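Product information for retailers, restaurants and private customers. This page replaces the one issued in June.

# Florkance Smoked Rye Lager

Florkance is a dark amber lager brewed by Barnau with rye malt, pale barley malt and a portion of barley malt smoked over beech. It is cold-conditioned for 14 weeks before packaging and is offered year-round in cans and kegs. The beer was first brewed as a winter product. It moved to the permanent range when restaurants continued to request it through the warmer months.

The smoked malt is prepared by Pavliuk, a small malting house that has supplied Barnau with specialty grain for several seasons. Pavliuk dries the barley slowly over an open beech fire, and each lot is assessed by the brewery before it is accepted. Lots differ from one another. The brewing team adjusts the share of smoked malt in the recipe accordingly, so that the finished beer remains recognizable from one batch to the next. Small variations in color should be expected.

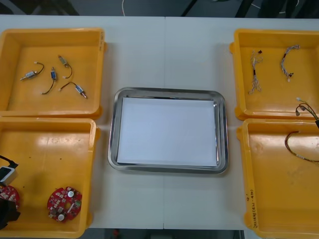

## Appearance, aroma and taste

Florkance pours a clear, deep amber with a cream-colored head that settles to a thin layer and stays there. The aroma opens with bread crust and a light note of wood smoke, followed by pepper and a trace of dried plum. The smoke is more evident in the first few sips and recedes as the palate becomes used to it.

The rye gives the beer a fuller, slightly oily texture than its strength would suggest. Bitterness is moderate. The finish is dry, with a grainy flavor that lasts longer than the smoke. No fruit, sugar, coloring or flavoring is added at any stage.

Customers who know heavily smoked beers of the traditional kind may find Florkance restrained. It was designed to be served with food, and the recipe was revised more than once to lower the smoke level after tastings at the table.

## Ingredients

Water, barley malt, smoked barley malt, rye malt, hops, yeast.

The beer contains gluten from barley and rye and is not suitable for persons with celiac disease. It is unfiltered but well settled, and a fine haze may appear when it is served very cold. The haze has no effect on flavor. No animal products are used in brewing or clarification.

## How it is brewed

Rye malt has no husk and tends to form a thick, sticky mash. Barnau therefore uses a long, stepped mash and a slow runoff, and a single brew of Florkance takes up most of a working day. The hops are added mainly at the start of the boil. A small second addition near the end contributes the faint herbal note found in the finish.
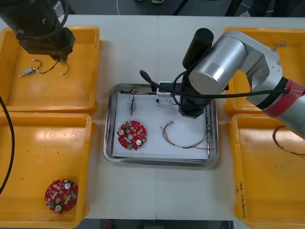 *Yellow trays and a paper-lined steel tray on a white table.*

Fermentation is carried out with a clean lager yeast at low temperature. When it is complete, the beer is moved to horizontal tanks for conditioning. Carbonation is natural for the most part and is corrected before packaging if needed.

The brewery does not shorten the conditioning period to meet demand. When stock is exhausted, orders are held and filled in the sequence received.

## Formats and ordering

| Format | Sold by | Notes |
|---|---|---|
| 16 oz can | Case | Year-round |
| Small keg | Single unit | Year-round, deposit applies |
| Large keg | Single unit | To order only, deposit applies |
| Wooden cask | Single unit | Winter only, licensed premises |

Trade orders are handled by Pokon, the distributor for all Barnau products. New accounts are asked to submit a copy of their license with the first order. Mixed pallets are accepted, provided that each product is ordered in full cases. A full pallet of Florkance contains 100 cases.

Private customers may buy cans at the brewery shop during opening hours. The shop does not reserve stock by telephone. Proof of age is required for every purchase, including purchases made on behalf of a business.

Kegs are fitted with a standard European coupler. Establishments that use a different system should inform Pokon when placing the order, as adapters are lent against a deposit and are limited in number.

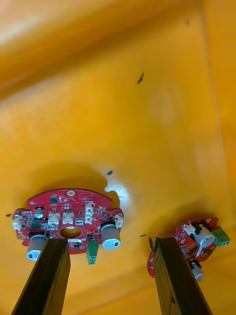
Empty kegs should be kept upright and indoors until collection. The deposit is credited to the account once the keg has been received and inspected, and appears on the next statement. Kegs returned with a damaged valve or collar are credited in part. Customers are asked not to rinse kegs or remove the coupler seal before return.

## Storage and service

Cans should be stored upright, away from light, and preferably under refrigeration. The best-by date is printed on the base of each can. Florkance is not intended for long aging. The smoke fades with time, and the rye character becomes flat.

Kegs should be kept cold from delivery and allowed to rest for 2 days before tapping. Once tapped, a keg should be finished within the period stated on the collar label.

Recommended service:

- Serve cool, slightly warmer than a pale lager.
- Use a clean, straight-sided glass or a half-liter mug.
- Rinse the glass with cold water before pouring.
- Pour in a single motion, pause, and top up once the head has settled.
- Leave the last of the can behind if a clear glass is preferred.

Draft lines that have carried Florkance should be cleaned in full before a different beer is connected. Smoke flavor can persist in older tubing, and a brief water flush is generally insufficient. Premises with a single line are advised to take the beer in cans.

## Food pairing

The beer suits roast pork, sausages, smoked fish and aged hard cheese. It also goes well with dishes based on beans, mushrooms or root vegetables, where the smoke takes the place usually given to bacon. It is less successful with cream sauces and with most desserts, although gingerbread is an exception. In the kitchen it may be used for braising. It should be added early, and salt should be adjusted at the end of cooking. 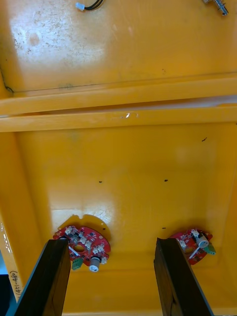 Hiba Matar writes that she found the smoke too strong beside grilled trout but very good with a plate of lentils and pickled beets, and asks whether a version without smoked malt is planned. She adds that the beer improved in the glass as it warmed, and that she would now serve it less cold than she first did.

Barnau has no present plan to release an unsmoked version. Customers looking for a similar body without smoke may consider the brewery's plain rye lager, which is made with the same yeast and the same base malt and is sold on draft only. Availability can be confirmed with Pokon.

## Complaints and returns

Cases damaged in transit must be reported to Pokon on delivery and noted on the driver's slip. For concerns about flavor or carbonation, please retain at least one unopened can from the same case and quote the batch code found beside the best-by date. Opened kegs are examined on request. Credit is issued after the brewery has checked its own retained sample of the batch.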